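Can you take lipstick in a carry-on, or does it count as a liquid?

Tâm Âu
My sister and I fly out of Grollolstead in December and I'm already fussing over my little clear bag, which is stuffed to the zipper with face cream and contact solution. Do I have to squeeze my lipsticks in there too? I'd hate to hand over a good one at the checkpoint!

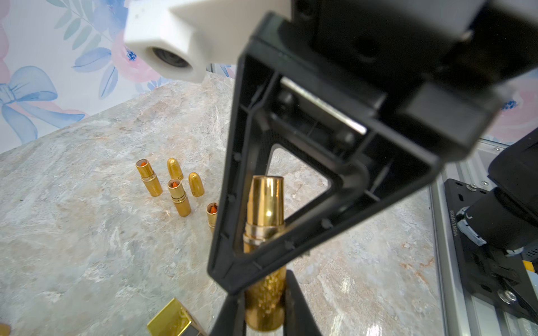 Travel & Packing > Toiletries

cervantes_mom
Oh, you can relax! A regular solid lipstick in a tube isn't treated as a liquid on US flights, so mine rides in my purse and always has. Lip gloss is another matter (so is anything with a wand), and that does go in the clear bag with your creams. I'd keep your lipsticks in the cabin with you, too. I once left one in a hot car outside Tristel and spent the evening scrubbing coral pink out of a purse lining.

Flelimetti40
just put everything in the clear bag, thats what I do

327 people found this page helpful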